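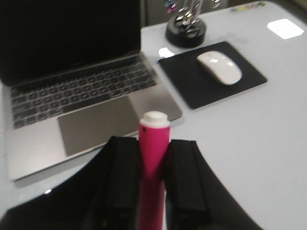

How long does a tour of the Druvgate label plant take?
Plan on 50 minutes for the production floor, plus whatever time you spend in the sample room afterwards.

I visited the plant on 2022-08-11 with a group from the packaging course at Dundska. Fletcher Ashby, the shift lead, took us through. Ear plugs and shoe covers are handed out at the door. Bags stay in the lockers.

The tour follows the material. Paper arrives on rolls and is stored on end for at least 42 hours before use, so that its moisture content settles to that of the press room. The store has one climate unit and a backup. Ashby showed us the log sheet for the week, with readings taken at the start and end of each shift.

Printing is done on two flexo presses. The newer one was running a food label at 900 labels a minute, in five colors plus varnish. The older press was down for a plate change. This was the better stop of the two, as the covers were open and the anilox rolls could be seen properly. Plates are mounted by hand under a pair of cameras – the operator lines up two marks, presses, and checks again.

Adhesive coating is behind glass and visitors do not go in. Polyxeni Sotiropoulos from the coating lab answered questions from the corridor. The plant applies two types: a permanent acrylic and a removable grade sold under the name Troneo. The removable grade is laid down in a pattern of dots, and the dot spacing sets the peel force.
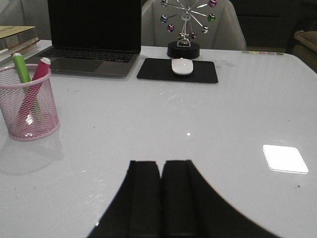 Surface finish has more effect on peel results than I had expected. The lab tests against glass, steel and painted board, and wipes each panel with solvent before a strip goes on. Sotiropoulos said that most complaints about removable labels come from surfaces in ordinary use. A glossy white tabletop with faint scratches and a few dark specks on it is a fair model of such a surface, and a poor match for a clean test panel. Grit holds the label off the surface, and the contact area drops.

The slitting and die-cutting section was covered quickly. Waste matrix is wound up and baled. Finished rolls go to Asamoah, the distributor, whose depot is across the yard.

Parking is at the rear gate. The sample room closes at 5.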